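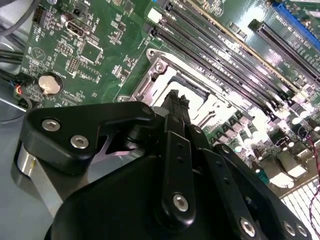 Photo: Elínborg Bach

Is it worth paying for a "board-level diagnosis" on an old desktop?

Posted by nemdale_resident
4th March

My desktop has started shutting itself off. No blue screen, no warning, it just goes dark while I'm in the middle of something. Sometimes it runs all afternoon, sometimes it quits while I'm still typing my password. It's a plain tower I use for bills, email and a lot of scanned family papers.

I took it to a repair place called Celtport. The fellow at the counter plugged it in, watched it start up, and told me it was "almost certainly the motherboard." He wants $100 for what he calls a board-level diagnosis, and that money does not come off the price of the repair. If the board is bad he says a replacement would have to be ordered, and he wouldn't give me a figure for that, only that "most people in this situation choose to upgrade." They happen to sell computers too.

I'm not a technician but I'm not a fool either. How does someone know it's the motherboard by watching it boot normally? And what exactly am I getting for the hundred? I asked if there would be a written report and he said they'd call me.

Things I've already done: tried a different wall outlet, tried a different power cord, reinstalled nothing, changed nothing. It did this before and after the last round of updates, so I don't think it's that. I haven't opened the case. I will if somebody tells me what I'm looking for.

3 answers

Elínborg Bach

Don't pay it yet. I fixed office computers for a good many years and "it's the motherboard" was what we said when we hadn't looked. It is a handy thing to say. The customer can't check it, the part is a pain to replace, and it makes a new machine sound sensible.

Boards do fail. But a computer that cuts out with no message and then comes back as if nothing happened has a short list of usual suspects, and most of them are cheaper than the board. Overheating is one. The power supply is another. A loose plug inside the case can do it, and so can a sticky power button, which sounds silly until you've spent an evening chasing one.

Before anything else, shut it down, pull the cord from the wall, and hold the power button in for a few seconds. Then take the side panel off. Touch bare metal on the case before you put your hands in. Look for dust first, and I mean in the fins under the processor fan, where it packs down like felt. Blow it out with canned air and hold the fan blades still while you do it. Push on the big power plug going into the board, and the smaller one near the processor. They should be all the way home with the clip over the catch.

Then look for the little round cans standing up on the board. The tops should be flat. If any are domed or have brown crust on them, Celtport guessed right and you can tell them so for free.

Leave the power supply itself closed. There's nothing in there for you to fix and it can hold a charge after it's unplugged.

Put the panel back and start it up, and listen for the processor fan. If it still dies, note whether it dies sooner when it's working hard. A machine that quits under load and lasts longer after a rest is probably running hot. One that quits whenever it feels like it makes me look at the power supply, and the honest way to test that is to borrow a known good one and see. Any decent shop has a spare on the shelf and can swap it in without charging you for a research project.

And copy those family papers onto something else tonight, before you do any of this. A sudden power cut is no friend to a hard drive.

gikamska2

motherboard. had the same thing, bought a new pc, no more problems. also try the Gikamska cleaner program it fixed my cousins

tower_of_mild_doubt

I'd ignore the answer above. A cleaner program can't tighten a plug, and buying a new computer would also "fix" a dead light bulb in the old one. I have yet to see one of those cleaners find fewer than 1000 problems on a perfectly good machine, and then ask for $20 to remove them.

I agree with most of what Bach wrote, with one quibble. The flat-top check only tells you something if it fails. I've had a board with every can looking factory fresh that was still bad, so don't take clean tops as a pass.

On the $100: a diagnosis fee isn't a scam in itself. Somebody's time costs money. What bothers me is that he named the part first and quoted the test second. If he's so certain, what is the test for? I would go back and ask him these, in person:

What will you test, and with what?
Will you try another power supply before you blame the board?
Do I get the result in writing?
If it turns out to be something else, do I still pay the full amount?

If he gets huffy, take your tower home. If he answers them plainly, maybe he's better than his counter talk. I wouldn't bet much on it.

Also look in Event Viewer under System. You'll likely see "Kernel-Power" entries, and people online will tell you that's the cause. It only means the computer noticed it had been shut off improperly, and you knew that already. The times are useful, though. Write them down.

Comment from nemdale_resident

Papers are copied. Opened it up and the fins were solid gray, I couldn't see light through them. The cans look flat as far as I can judge. The small plug near the processor moved when I pushed it, but I can't swear it was loose before. It's been on since lunch. I'm not calling it fixed until it gets through a week, and I haven't called Celtport back either.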